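Javo Set-up Guide, Section 9: Teaching the planner where to let go

Last edited 15/07/2023

By now you should have Javo installed, the arm talking to it, and both cameras calibrated (if the calibration screen still shows yellow, go back to Section 8, I'll wait). This section is my favorite, and it's also where I've lost the most evenings. We're going to set up the release: the moment when the planner decides that a thing is where it should be and the fingers can open.

I'm using the bread-on-a-plate task all the way through, same as the rest of the guide. Any soft-looking object and any flat target will do, but keep the color of the target well away from the color of the table or you'll be fighting the plane fit all day.

Before you start

You need a saved grasp from Section 7 and a target model from the Harau perception package. Load both, then check that the target's outline in the viewer sits on the real rim. Mine is usually a hair off on the far side and that's fine.

Caution: keep the speed slider on Walk for everything below. Run is for later, and keep one hand near the stop button anyway.

Step 1. Open the Tasks tab and pick New Release. Give it a name you'll recognize (I have one called test2final, don't be me).

Step 2. Set Target to the plate and Anchor to Center. Rim is there too, but it's meant for trays.

Step 3. Set Approach to Straight Down. The planner will want to come in at a slant because it's shorter, and a slanted approach drags the bread sideways when the fingers open.

Step 4. Press Step (the small arrow, next to the big tempting one) until the state line reads HOLD OVER TARGET, then pause. The held object should be over the plate, close to the surface, with nothing else in the way.
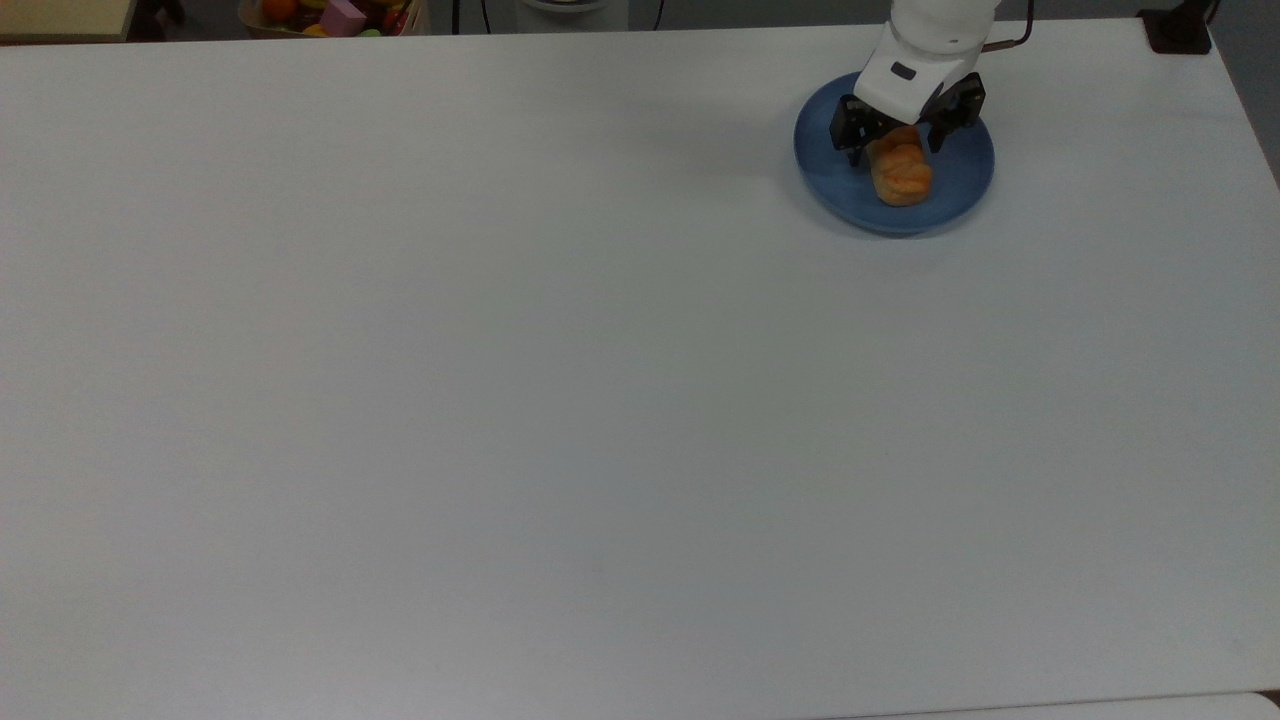

Lorente wrote in to say that the state line sticks on APPROACH forever if the wrist camera topic is renamed after calibration, and that restarting the Harau node clears it. I've had that too! Restart the node only, you don't need to restart the whole stack.

Step 5. With the arm paused, look at the number next to Height Error. It's in millimeters. If it's 9 or less, carry on. If it's more, your table plane is out, and fiddling with the release height will only hide the problem until you move the plate. Redo the plane fit.

Step 6. Set Release Delay. The default is 600 milliseconds and I leave it alone for bread. The delay starts when the downward motion ends, so the arm has a chance to settle before the fingers let go.

Step 7. Set Open Width. Go only as wide as you need to clear the object. I used to open all the way every time and kept knocking the thing I'd just put down, which is a very silly way to spend a June weekend.

Step 8. Set Retreat to Straight Up and tick Close After Retreat. The fingers stay open on the way up and close once they're clear, so the next plan starts from a narrow gripper and the collision checker has less to worry about.

Note: Close After Retreat is ignored if you've turned on Chain Tasks. I keep meaning to fix that.

Step 9. Press Step again and go through RELEASE, RETREAT and CLEAR one at a time. At CLEAR, switch the viewer over to the fixed camera and compare the object's outline with the plate's. Javo scores the placement on whether the whole outline falls inside the rim, so a roll lying left of center still passes.
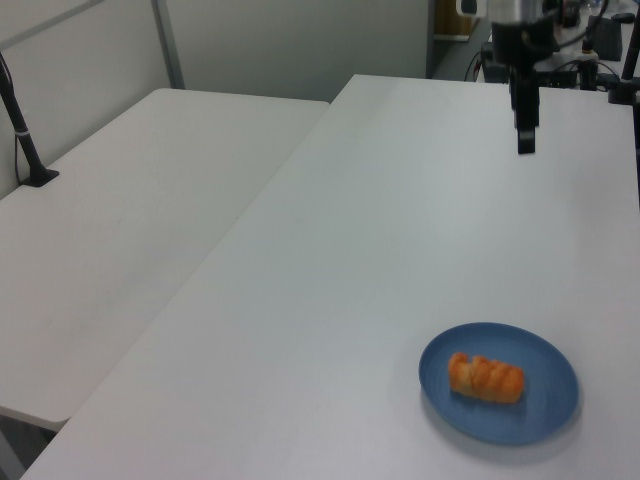

Wouldn't it make more sense to score from the wrist camera, Etbridge asked on the forum, seeing as it's closer? You can, it's under Scoring Source. I went with the fixed one as the default so the score doesn't depend on where the arm has gone, and a small error in the arm's pose can't leak into the result.

Step 10. Save the release, then open the log and find the line that starts with PLACE. You'll see a plan ID (mine says 1,427 today, yours will be much lower if you're new), the height error and the score. Copy the ID into your notes, as Section 10 asks for it when we replay the plan.

If it goes wrong

Fingers open too early: check that Release Delay isn't blank. Blank counts as zero.

Planner says NO RETREAT PATH: there's probably a ghost object above the target, often left over from the object you were holding. Press Clear Scene and plan again from CLEAR.

Score missing from the log: the fixed camera lost the plate. Make sure the arm isn't parked between the two, and raise Detection Retries to 2.

Once you've got a saved release with a score beside it, you can move on to Section 10 and put the speed slider up a notch.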